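4. Task and Course Setting

4.1 The students and their semester

The work reported here was done in the second-year robotics elective at Weston, which meets in a room that was designed for sewing and still has the outlets to prove it. Students form pairs in the first week and are told that by December they will have a working policy for one small task. They are not told that most of the semester will be spent collecting demonstrations, although last year's students generally tell them anyway.

Each pair proposes its own task. Proposals in earlier years ran to pouring, folding, and one attempt at shuffling cards that we do not discuss. The pair whose project we follow in this section, supervised by the second author (Ibarra), chose to pick up household objects lying flat on a table and move them into a tray. It sounded too easy, and the grading panel said so in writing. The students kept the comment taped inside their notebook.

4.2 Objects and starting poses

The object set, called Salcedo after the street where most of it was bought, has 51 items. All of them fit between the fingers of a parallel gripper, at least in one orientation, and all of them cost less than the gripper's replacement fingertips. We asked for a mixture of shapes, and got it, along with a great many things that are white.

Power adapters turned out to be the most instructive members of the set. The body is a plain block, which a beginner's grasp planner likes very much. The prongs are thin and, from above, nearly edge-on, which it does not like at all. A policy that learns to center itself on the whole outline, prongs included, will aim too far toward the prong end and tip the block when it closes. Figure 3 shows an adapter from the wrist camera's point of view, with the fingers open on either side and the object toward the left of the gap.

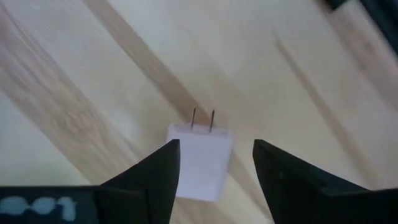 Figure 3. Wrist view of a white power adapter on the table, prongs pointing away from the gripper. The left finger hides part of the body.

How many demonstrations does a pair need before training is worth the trouble?
Our working figure is 700 for a single-step pick, provided that the starting poses vary. Pairs that collected 2000 from nearly the same pose did worse on a rotated object than pairs that collected fewer and moved things around.

The off-center start matters more than we first allowed. Students who teleoperate the arm get good at it quickly, and a good operator lines up early and comes straight down. The result is a tidy dataset in which the object is always in the middle, and a policy that has no idea what to do when it isn't. Palacios (the first author, and the course's only teaching assistant) introduced a rule that every demonstration must begin with a visible sideways error. The rule was unpopular for 10 minutes and then became a contest.

4.3 Collection procedure

Demonstrations were recorded with Prukov, the logging tool written by an earlier cohort and maintained by whoever complains about it last. An episode begins when the operator presses the pedal and ends when the object is released over the tray. Failed grasps are kept and labeled as such. Students wanted to delete them - some did, until the disk usage gave them away - and we now require the labels to be entered before the next episode can start.

Operators swapped places within each pair after every tray. One student drove noticeably faster than her partner, and the early policies copied both of them in turn, approaching at a sprint and then creeping the last stretch as if the table were asleep. We resampled all trajectories to a common speed before training. The version of the dataset used in Section 5 was frozen on 16/02/2020 and is stored under the name Nollmont, a choice the students declined to explain.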